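Three weeks into the Walletti trial and I said I'd post notes. Long thread. No affiliation, I paid for the seat like everyone else.

Walletti is the simulation kit from the Draretham people. You get a kitchen, a set of household objects, a few robot bodies to choose from, and a recorder that saves whatever the robot's cameras render. The pitch is that you practise kitchen tasks in software before you risk your own crockery.

My use case is dull. I do contract work on household arms, mostly pick-and-place and mostly in kitchens. I need somewhere to try a grasp routine two hundred times without resetting a bench by hand. I've been doing it with a homemade scene for years and it looks like a cardboard box.

Install first. It took a Friday evening. The base download was fine, but the object library comes separately and the installer doesn't tell you that until you open a scene and everything is missing. Put both on the same drive. If you don't, it copies the library across and you lose another hour.

The library has 3,016 objects in it according to the catalogue page. I have used perhaps a tenth of them. The quality varies. Fruit, glasses and plates are good. Soft goods are weaker, and I'll get to those.

Start with the wrist camera, which is the one I care about most. It's attached to the hand, so it rolls when the hand rolls. Sounds obvious, but plenty of kits give you a nice level wrist view that no real arm will ever see. In Walletti you roll the wrist and the whole kitchen goes over with it, fridge, table and chairs included. 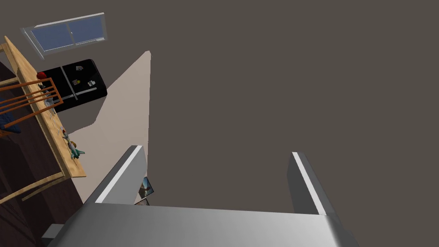
The fingers also take up a fair chunk of the view, as they do on a real arm. My old scene had them as two thin sticks, and every routine I tuned on it went badly the moment real fingers got in the way.

You can change the lens angle per camera. I left it at the default for the first week and then narrowed it a little to match my own hardware. The setting is under Sensors, not under Robot, where I spent a good while looking for it.

The room has enough in it to be useful. There are small things on the table to go after, like a glass and a toy plane, and there are chairs close enough to get in the way of an approach. Chairs matter. Half my real-world faults are an elbow finding a chair.

Now grasping. I started with flat things because flat things are hard. Mugs are easy, any kit can do a mug. A thin tile or a picture panel lying on a plain surface gives you almost nothing to get a finger under, and if the contact model is poor the object either shoots off sideways or welds itself to the pad.

Walletti's contact model is decent. I ran 724 grasps on flat objects over the three weeks, all logged. The number that ended with the object somewhere ridiculous was 17. My homemade scene would have managed that before lunch.

What I like is that it lets a grasp be ugly. You can end up with a block sitting at an angle between the fingers, tight up against one pad and with a gap at the other. A lot of kits would snap it square. Real parts don't snap square, so I'd like to see the crooked ones and deal with them.

What I don't like is that the grasp report gives you a plain yes or no. I want contact points and I want them by default. You can get them by turning on verbose logging, but that slows everything down and fills the drive.

One tip if you're doing flat objects: pick textures with plenty of variation, like the landscape and rock ones. On a flat colour you can't judge how far a part has turned. With a photo texture you can tell from any one saved still.
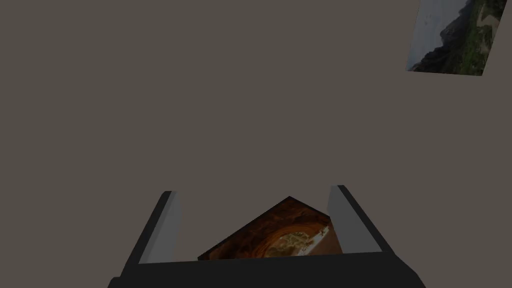

Body view and two arms

Second part of the trial was the two-armed body. It comes with the kit at no extra charge, though the controller for it sits behind the higher tier. I paid for one month of the higher tier so I could write this bit.

The body camera looks out over the robot's own top surface, with both arms reaching ahead of it. It takes some getting used to, particularly when the body view is tipped over and the counter runs off at a slope. I had my horizon correction switched off on purpose. If your software needs a level picture, better to find out here.

Setup for the counter task: plate, cup, pan, a few utensils, and a different starting layout each run. The left arm does the reaching and the right is parked with its fingers up. I wanted to know how the kit handles one working arm and one idle one, and whether the idle one drifts.

It drifts. Not a lot, and only if you leave the hold gain at the shipped value. I raised it and the drift went away. There's a line about this in the manual, well down in the appendix, and I'd move it to page one.

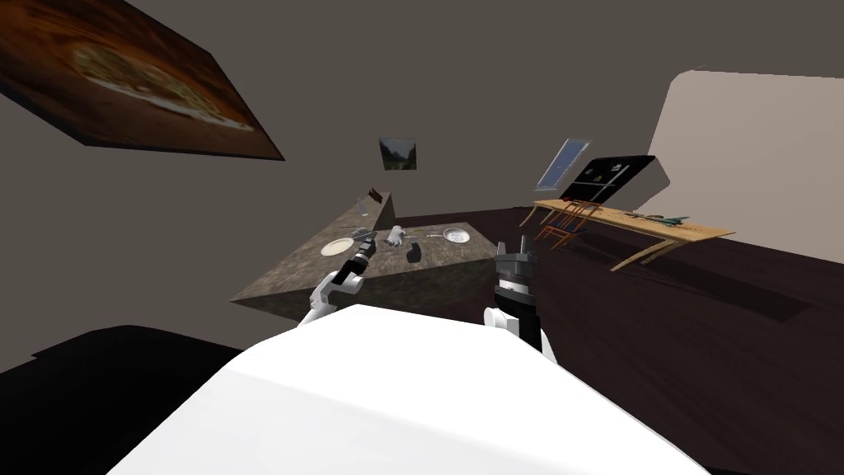

Reach is modelled properly as far as I can tell. If the base is parked a bit too far back, the arm stops short of the plate and the planner says so. It doesn't stretch the arm or slide the base forward on the quiet. I've used two paid products that did exactly that.

Pan handles are the weak spot. A long thin handle lying along a counter is a grasp I do every week in real life, and the kit treats the handle as a row of little boxes. You can feel the steps when the fingers close. You can swap in your own collision shape. It took me an afternoon for one pan and I'm not keen to do it again.

Soft items, as promised. Anything towel-like behaves as a stiff lump. It holds whatever crumple it was given and you pick it up like a rock. Fine for clutter, no good for folding. The catalogue does call these items "semi-rigid", so it's not a secret, but the ad copy on the front page says "linen" and I'd call that generous.

Transparent things render well but I wouldn't trust the depth channel on them. It gives you a perfect clean reading on a clear glass. No depth sensor I've owned does that. There's a noise option and I'd turn it on from day one.

Lighting is the other thing to change. The default is soft and even. Good for debugging, too kind for anything else. I'd like a setting for late afternoon sun coming in low through a kitchen window, because that's the one that wrecks my colour thresholds every time.

Speed. On my machine, one arm and one camera runs quicker than real time. Two arms with all cameras recording drops below it. I left batches going overnight and looked at them over breakfast. The longest batch was 615 runs and it finished without a crash, which I can't say of the first week, when it fell over on me twice.

Both crashes were the recorder running out of space, to be fair. It doesn't warn you. It just stops, and the log ends mid-line. Keep an eye on the drive.

Support. I sent in three questions. Two were answered the next day by someone who clearly knew the code. The third, about the hold gain, got a link to the manual. It was the right page, so I can't complain too much.

How it compares. I've also used Jornville's kit, which is cheaper and lighter and has a nicer editor. Its kitchens are bare, though, and its hands are too tidy. If you're doing warehouse bins, get Jornville. For a cluttered counter with chairs in the road, I'd take Walletti.

There's also Roy, the free one. Roy is good for learning on and the community is friendly. You will be making your own kitchen from scratch, and I've done enough of that.

Pricing is monthly per seat, and the higher tier costs a fair bit more. Most people working with a single arm won't need it. I'm dropping back to the basic seat at the end of the month and keeping that through November, then I'll see whether the next release sorts out the handles.

One more run on the counter task before my month on the higher tier ran out — new layout, raised hold gain, noise on. This is the set-up I'd suggest you begin with if you're trialling the two-armed body yourself. Save it as a preset, as the kit forgets sensor settings between scenes.
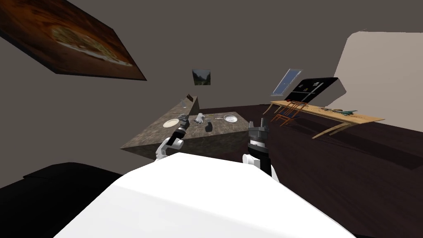 Draretham's support desk has since written to me that the shipped hold gain is set low deliberately, to protect people who copy their values straight across to real motors, and that a warning about drift will go into the next quick-start guide.

Fair enough on the first part. I'd still sooner have the warning pop up when you load the two-armed body, but a line in the quick-start will catch most people.

They also confirmed the recorder will check for free space before a batch starts. No date given. Until then I've got a small script that does the same job and kills the batch early if the drive gets below a limit I've set. Happy to share it, send me a message.

A few people have asked whether routines tuned in Walletti carried over to my real arm. I've moved two across so far, both flat-object grasps. One needed a change to closing speed and the other went over as it was. Two is not many. I'll do the mug and plate ones next and add them to the bottom of this thread.

And for whoever asked about the licence: yes, you keep your recordings if you cancel. The scenes themselves stop opening, so export your logs to plain files before the seat lapses.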